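About Erovham

Erovham is an independent email and content marketing agency serving small and mid-sized companies.

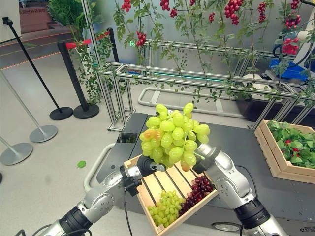

The agency was founded by Umesh Katiyar after 16 years in direct mail and, later, in email marketing. Its first clients were regional wholesalers and service firms that had built large mailing lists but had no settled plan for using them. That remains the kind of company Erovham works with most often. Clients usually come to us with a list, a product they know well and very little time to write to the people who have asked to hear from them.

What We Do

Erovham plans, writes and sends email programs on behalf of its clients. The work includes welcome messages, newsletters, renewal notices, customer surveys and seasonal campaigns. We also write the web pages to which those messages lead, so that a reader who follows a link finds the offer described in the same terms.

List maintenance is part of every agreement. Addresses that no longer accept mail are removed, duplicate records are merged, and subscribers who have not opened a message for a long period are asked whether they wish to remain. Erovham does not buy, rent or trade mailing lists, and does not send to lists obtained in that manner.

How We Work

Each new account begins with a review of past mailings. The review normally takes 2 weeks and results in a written report covering subject lines, sending times, sign-up forms and unsubscribe rates. The client keeps the report whether or not further work is commissioned.

Following the review, an account lead and a writer are assigned. They remain with the account for the length of the agreement, and clients may contact either of them directly. Drafts are delivered on Wednesday for the following week's mailing – earlier when a legal or compliance department must approve the text. No message is sent without written approval from the client.

Results are reported monthly. Reports state what was sent, how many recipients clicked or replied, and what the account team proposes to change. Open rates are included on request, although we advise clients against relying on them, as many mail programs now load messages automatically.

Our Structure

Erovham is organized in three teams: Accounts, Editorial and Delivery. The Delivery team operates Osaleck, our in-house scheduling and testing system, which checks each message for broken links and missing text before release. Osaleck is not sold separately.

In March the agency combined its operations with Solanki, a copywriting studio with which it had shared projects for almost three years. The studio's writers now form the greater part of the Editorial team, and existing Solanki agreements continue on their original terms.

Careers and Inquiries

Open positions are listed on the Careers page. Applicants for writing posts are asked to complete a short paid assignment. Companies interested in a mailing review should use the inquiry form and state the approximate size of their list, the mail service in use and the name of the person who approves outgoing messages.

Related

Mailing Reviews: What the Report Covers
Case Study: A Renewal Series for Fundach
Our Policy on Purchased Lists
Writing Subject Lines for Repeat Customers
Erovham and Solanki: Notes for Existing Clients

Contact | Careers | Privacy | © Erovham. All rights reserved. | Back to top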